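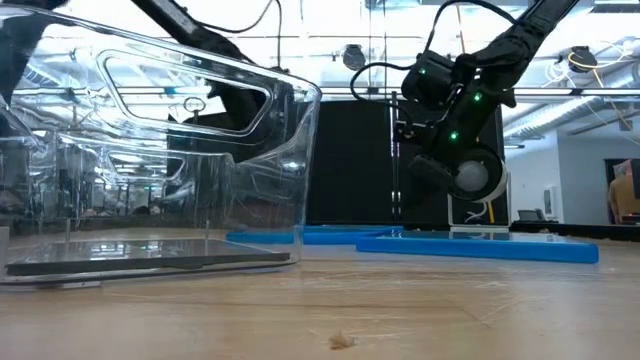
Apprendre une tâche à deux bras : carnet d'atelier

46 partages · 5 commentaires

Chez Prirnico, on montre la tâche au robot avant de lui demander de la faire seul. Un opérateur prend les commandes à distance, déplace les deux bras, ouvre et ferme les pinces, et tout est enregistré : positions des articulations, images, durée. Une suite complète de gestes, du départ au retour en position de repos, s'appelle chez nous une démonstration. Il en faut beaucoup. La série en cours, baptisée Pekerton, en compte 302 validées depuis le mois de juin, et l'ensemble de nos enregistrements arrive à 3 223, toutes tâches confondues.

Pekerton porte sur des objets d'emballage courants : bacs en plastique transparent, sachets souples. Le plastique transparent pose un problème connu. Les parois laissent voir le fond, les reflets des plafonniers se déplacent dès qu'on tourne le bac, et les bords se confondent avec le plan de travail en bois. Pour un opérateur, cela se règle en quelques essais. Pour le modèle, il faut des exemples variés, avec des bacs droits, de travers, proches ou éloignés des bras.

Les commandes sont celles du système Gorkero, que nous utilisons depuis le début du projet. L'opérateur tient une poignée dans chaque main et chaque poignée commande un bras. Le retour d'effort est faible, ce qui oblige à travailler à l'œil. Les nouveaux ferment presque toujours la pince trop tôt – on leur fait faire une matinée entière sans enregistrer.

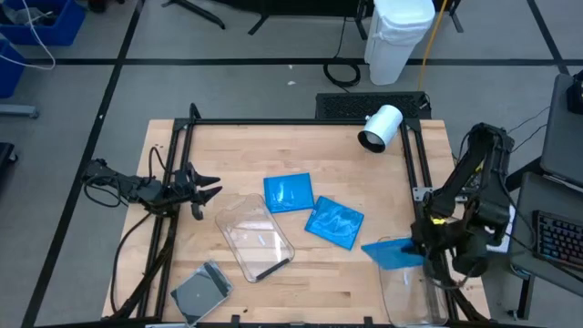 Un sachet se saisit par le bord. Pris au milieu, il se plie, glisse ou bascule au-dessus du bac. La consigne est donc d'approcher lentement, de pincer une petite largeur de film, puis de lever sans à-coup. Le bras qui ne travaille pas reste ouvert, à l'écart du trajet de l'autre. Cette règle a été ajoutée après deux collisions de poignets, sans dégât.

Les emplacements de départ changent d'une démonstration à l'autre. On ne cherche pas à aligner les bacs avec les rails, et les sachets sont posés sans ordre particulier. Quand un opérateur range trop bien la table, le modèle apprend la table rangée et se perd dès qu'un sachet est de travers.

Nithin Ramasamy relit les enregistrements en fin d'après-midi. Il écarte les démonstrations où la pince hésite longtemps, celles où un sachet tombe hors du plan de travail et celles où l'opérateur s'est repris plus de deux fois. Une chute suivie d'une reprise propre est gardée, avec une étiquette à part. « Une reprise bien faite m'intéresse autant qu'un geste réussi du premier coup », note-t-il dans le cahier de la série.

Les fichiers retenus partent ensuite chez Pillai, qui s'occupe de l'entraînement. Les premiers essais en autonomie se feront sur la même table, avec les mêmes bacs, puis avec des sachets d'une autre taille. La liste des objets pour la suite n'est pas arrêtée. Les boîtes à couvercle ont été demandées, mais elles imposent de coordonner les deux mains et nous préférons terminer les sachets d'abord.

Partager cette page · 46 partages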